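Woltden Town Supporters Board > Match Talk > Zabala (A), post-match

Started by northbank_ray, Oct 13, 2025

northbank_ray
Lost 2-1 and I thought we were the better side for an hour. Gona's header from the corner was well worked and we should have gone in at the break with a second. Then we dropped off, let them cross from anywhere, and conceded twice in the last part of the game. Same as the cup match. What did everyone else make of it?

touchline_tess
I'd say the better side for half an hour. We had the goal and one other shot on target. Zabala hit the post before they equalized and their left back had more room than anybody on the field.

The change to five at the back is what cost us. Gona came off and there was nobody to hold the ball up after that.

northbank_ray
He was limping when he came off. I don't think it was tactical.

touchline_tess
Fine, but you can bring on another forward. Musura was warming up right in front of us and they sent on a center half.

oldmill_end
I was behind the goal at the far end so I had a good view of the winner. The cross should have been stopped. Our fullback stood off and the keeper came halfway and then went back. Once he decides to come he has to get there. I don't blame the system for that one.

First goal was a deflection. You can't do much about it.

pete_from_row_K
Disagree on the keeper. Two defenders were standing in his path. He made a very good save low to his right just before that and people forget it already.

oldmill_end
Good save, agreed. Still his area.

halfway_line
Did anybody come by train? We took the supporters' bus and it was 40 dollars each, and we were in traffic long enough to miss the warmup. The away section held 1,000 and looked close to full. Good noise, I thought, until they scored.

touchline_tess
Train was fine going and packed coming home. I'd do it again. Food at the ground was poor and the line for it was the whole of halftime.

northbank_ray
Back to the lineup. Dilani Gazi wrote in her match report that we've now dropped points from a winning position in both of the last two away games. She puts it down to fitness. I'm not sure. We looked sharp enough when we had the ball, we just stopped having it.

pete_from_row_K
Fitness is part of it. We have a small squad and the same midfield three start every week. One of them is on 117 appearances for the club and I can't remember when he last had a rest. Give Musura a start wide and move somebody inside.

halfway_line
Musura doesn't track back. That's why he's on the bench.

pete_from_row_K
He doesn't get the minutes to show whether he does or not.

halfway_line
He had most of the preseason. I watched three of those games and he was walking by the end of all of them.

awk_stats
I keep my own figures for away games and will put the new ones up when I've finished them. Crosses allowed is the number to look at. It goes up every time we switch to five. If anybody has the full replay please message me, the stream I had froze for part of the second half.

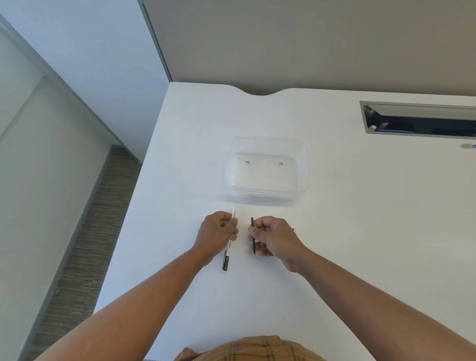 lowergate
When do tickets for the next away game go on sale?

awk_stats
First week of November for season ticket holders, then general sale a week later if there are any left. Anwara Weerakoon at the ticket office told me they'll be online only this time.

lowergate
Thanks. Last time I left it too late.

oldmill_end
Online only is a mistake. My dad doesn't use a computer and he has gone to away games for longer than most of us on here.

touchline_tess
You can buy his with yours if the accounts are linked. Takes a few minutes.

oldmill_end
I'll try that. I'd still prefer a window.

northbank_ray
Any word on Gona's ankle?

halfway_line
I heard it was the calf. Nothing on the club site yet.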